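May 19, 2021

Cord handling, continued. Worked with the thin patterned one again, the brownish-gray with the red accents. It takes an oval when it hangs freely, and the oval is worth recording because a stiffer cord gives a narrow teardrop with a kink at the lowest point. The Peltonen cord did exactly that last month and I stopped using it.

Cut length for the next one will be 275 mm before the ends are joined. Cidilness sells the stuff on spools of 3000 mm, so one spool gives ten pieces and a remainder too short for anything but knot tests. I tied 8 of those this morning. Six held, two slipped at the tail — both were the flat knot. I will drop the flat knot.

Lot 2068 from Porkwood is a shade darker than the one before it. Mechanically I can find no difference. Wrote to Nunurier to ask whether they stock the older shade and have no answer yet.
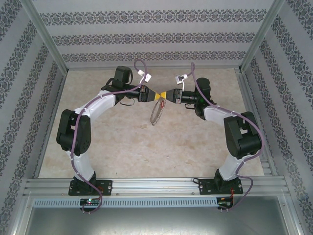 If they don't have it by June I will finish the set in the darker lot and label the bags accordingly. Need more small bags. Also a better ruler, the zero mark on mine has worn off.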